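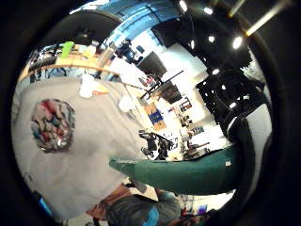 View from the hand-held gripper during the Flalletti open day, with a visitor in a gray T-shirt at close range.

Flalletti opens its Grurnevside workshop to members

The Flalletti automation group held an open day at its Grurnevside workshop on Tuesday, January 21, 2025. The subject was data collection with hand-held grippers: how a person carrying a gripper with a camera on it can record a task, and what has to happen to that recording before an arm can learn from it. Attendance was by sign-up, and visitors were taken through in groups of 12.

Clodagh Ó Néill, who runs the collection work, gave the introduction. The group's software for handling recordings is called Jellik. The arm controller that uses the resulting models is called Vida. Most of the day was spent on Jellik, and most of the questions were too.

The hand-held unit

The gripper has a handle, a trigger, two soft fingers and a wide-angle camera fixed above them. The operator squeezes the trigger and the fingers close. There is no motor in the hand unit. The same finger design is mounted on the arm, at the same distance from the same model of camera, so that a recording made by hand looks to the software much like one made by the machine.

The lens is a fisheye. Its image is a circle on a black background, and straight lines bend toward the rim. Several visitors asked why the group does not correct the distortion before training. Ó Néill said they tried it. Correcting the image stretched the outer part and threw away some of what the lens had picked up, and the models trained on corrected images placed objects less accurately. The raw circle has been used since October.

A wide view matters for a second reason. The software works out where the gripper is by following fixed points in the room from one image to the next. Ceiling lights are good for this, and so are wall screens, posters and picture frames. A narrow lens pointed at a table sees the table and little else, and a plain table gives the tracker almost nothing to hold on to. With the fisheye, part of the room usually stays in view while the fingers are close to the work.

People are a problem for the same tracker. A person standing near the lens can cover a large share of the image, and if that person moves, the software may read the motion as motion of the gripper. Jellik masks people before tracking starts. Ó Néill showed two versions of one recording, with the mask and without it. In the version without, the computed path drifted to the left each time somebody walked past, and by the end of the run it put the gripper on the wrong side of the wall.

Calibration and timing

Each session begins with a mapping pass. The operator walks slowly through the space with the gripper held up, turning it to cover the walls and ceiling, and comes back to the starting point. Jellik builds a map from this pass and every later recording is placed in it. If furniture is moved a long way, the map is made again. Small items on a table can be moved freely, and in fact should be, so that the model does not learn one fixed layout.

Finger width is read from the images. The camera sees the fingers and the software measures the gap between them. This removes one cable and one sensor from the hand unit, at the cost of some precision when the fingers are in deep shadow or hidden behind a large object. The group is looking at a small encoder for the next version but has not settled on a part.

Delay took up a good part of the discussion. When a model trained on hand recordings runs on an arm, the image reaches the controller late and the arm responds later still. A person does not have this delay. Vida measures both at startup and asks the model for motions that begin slightly in the future, then drops the steps whose time has already passed. With the correction switched off, the demonstration arm overshot and came back repeatedly on a simple reach. With it on, the reach was smooth, though slower than a person would do it.

Tabletop work

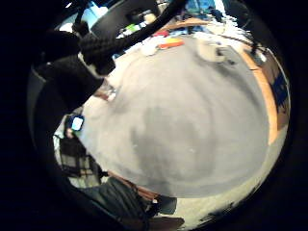
Tabletop from the gripper camera, with a white mug and small items toward the far side.

The second half of the visit dealt with tabletop tasks. The group uses ordinary household and office objects. A mug is a common choice because it can be picked up in several ways, and the handle gives it a direction that the model has to respect. Flat items are harder. A thin object lying on a hard surface leaves no room for the fingers to get underneath, and operators tend to slide it to an edge first. That habit carries over into the trained model, which also slides things to the edge, including things that did not need it.

Matte surfaces are preferred. A glossy top reflects the ceiling lights, and the reflections move with the camera in a way that resembles real objects at a different depth. On a plain matte top the tracker depends more heavily on whatever lies beyond the table, so operators are taught to avoid pointing the lens straight down for long. When the view is mostly tabletop, Jellik lowers its confidence score for that stretch of the recording. Stretches that stay low for more than 2 seconds are marked for review.

Phone and monitor screens also came up. A lit screen changes by itself, which makes it a poor reference point, and the automatic exposure may shift when a bright one enters the view. The group does not remove screens from the rooms where it records. Its position is that an arm used in a normal room will meet them, and that the training material should contain them. The tracker is told to ignore regions whose brightness changes while their outline stays fixed.

Cloth and paper were discussed at less length. Crumpled material has no stable shape, and the group has not had consistent results with it. Ó Néill described folding as a separate project that would need two grippers and a longer recording schedule.

What gets discarded

Visitors wanted to know how much of a day's recording is kept. Ó Néill declined to give a general rate and said it depends on the room and on the operator. The usual reasons for rejecting a recording are:

Tracking lost for too long, most often in fast turns.
Fingers out of view or hidden at the moment of grasp.
Trigger pressed by accident during the approach.
Operator finishing the task with the free hand.

The last one is more frequent than expected with new operators. A person who sees a mug begin to tip will reach out and steady it – a sensible reaction, and a useless recording. New operators now make 5 practice runs, which are reviewed with them before they record anything for use. Gloves are allowed. The models have coped with bare and gloved hands near the fingers, provided both appear in the training set.

Questions from the floor

On battery life, the hand unit has no battery apart from the one in the camera, and operators change it at each break.

On operator fatigue, the unit is heavier toward the front than the group would like. Holding it at arm's length is tiring, and recordings made late in a session show more hand tremor. The planned change is to move the camera mount back and shorten the fingers, which would have to be matched on the arm.

On whether recordings from one room work in another, the answer was partly. A model trained only at Grurnevside performed well there and poorly in the first outside room it was tried in. Adding recordings from other rooms helped more than adding the same quantity from the workshop. The group now limits how many recordings of one task it makes in one place.

On privacy, faces are blurred when recordings are imported, before anyone reviews them. The unblurred originals are deleted once the import has been checked.

Members who want to attend a later session can add their names to the list at the Flalletti front desk. The mapping notes and the operator checklist from the visit are available on request from the same place. Anyone planning to bring their own gripper should send the finger dimensions and camera model ahead of time so that a calibration file can be prepared.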